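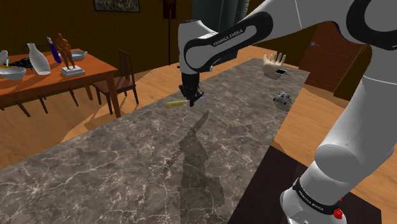 Grasp height on thin stuff, going nuts here. Building the real thing in my half of a shared workshop, doing all the motion work in sim first so I don't wreck fingers. Arm's on its own pedestal next to the counter, same as it'll be in the shop. Mugs fine, boxes fine. Skinny cylinders lying flat, like the yellow-green one there under the gripper, are a mess. Either the fingers stop high and pinch nothing or they go for the marble. 300 runs overnight, 96 good picks. Anybody solved this without a force sensor? Real counter will be plywood if it matters.
— flokstead_garage, November 4, 2021

gritbin
What's your contact margin set to? Default in most of these engines is way too fat for thin parts. Cylinder thinks it's touching the counter before it is, gets shoved up, rolls. Drop the margin first before you touch anything else.

flokstead_garage
Margin is whatever the scene came with. Will look tonight

Tatu Mfinanga
Disagree w/ gritbin, sort of. Margin matters but 96 out of 300 is too many good ones for that. If it was margin you'd fail nearly all of them. Sounds like your pose estimate is wandering. Are you feeding it the true object pose from the sim or running the detector?

flokstead_garage
Detector. Wanted it honest so it would transfer

Tatu Mfinanga
Then turn it off for one batch. Feed true pose, run 100, same seed. If it jumps to near perfect your gripper is fine and your vision is bad. If not go mess with margins. You're debugging two things at once.

gritbin
ok thats a better first step than mine, fine. Still going to be the margin tho

benchdog_willinham
Look at the shadow too. Long dark arm shadow coming down the counter from right below the gripper. If your detector is color based it's going to hate that, half the marble is gray brown to begin with and then you throw a hard shadow over it. I lost most of a December to exactly this on my Rashidi build. Put a second light in, softer, other side. Or randomize the light every run.

flokstead_garage
huh. Light has never moved, one light whole time

benchdog_willinham
Yeah move it

oldsolder
Why is everybody doing this in sim at all. Clamp the gripper to a drill press stand, put a dowel on the table, tape foam under it. You'll know in an afternoon. I've seen three guys at our shop spend a winter tuning friction numbers that don't mean anything once there's real dust on the bench.

Tatu Mfinanga
Because he'd need the arm powered and somebody on the stop button for 300 picks? Sim is free overnight.

oldsolder
Free and wrong

Nafula Mwaipopo
Both have a point but foam under the object is good advice for later, keep that. For the real one we put a thin rubber mat down, let the fingers come down till they press on it a little, then back up 2 mm and close. No force sensor, just watch the joint torques for a bump. Ugly, works. Which way are you closing on it btw? If the fingers close along the length of the stick and not across it you'll get exactly the pinch-nothing thing.

flokstead_garage
Across. Supposed to be across. Yaw comes from the detector too so now I'm not sure of anything

Nafula Mwaipopo
So that's your third suspect. A symmetric cylinder will also flip 180 on you between estimates, harmless for the grasp but if you average the angles you get garbage in the middle. Don't average them.

gritbin
oh that's a good one. I've done that. Averaged 0 and 180, arm came in at 90, very confident

flokstead_garage
...I average the last few frames. To smooth it

Tatu Mfinanga
lol there it is maybe

flokstead_garage
OK ran it on lunch. True pose, 100 picks, same seed. 2 misses. So gripper ok, margin mostly ok, vision is the problem like Tatu said. Taking the averaging out next and then the light

gritbin
2 misses is the margin

flokstead_garage
Probably, will drop it and see

oldsolder
Call me when it picks up a real dowel

Nafula Mwaipopo
When you do go to the real arm, slow the last bit of the descent way down. Ours runs fast to just over the mat then crawls. And put the plywood in the sim before you retrain the detector, no sense teaching it marble.

flokstead_garage
Yeah was gonna leave the marble till the end, guess not. Anyone have a decent plywood texture? The Drokmont pack one tiles really bad, big seam every foot

benchdog_willinham
Take a picture of your own bench. Flat light, straight down. Mine is 2 photos stitched and the detector doesnt care about the seam

flokstead_garage
will do saturday, bench has clamps all over it right now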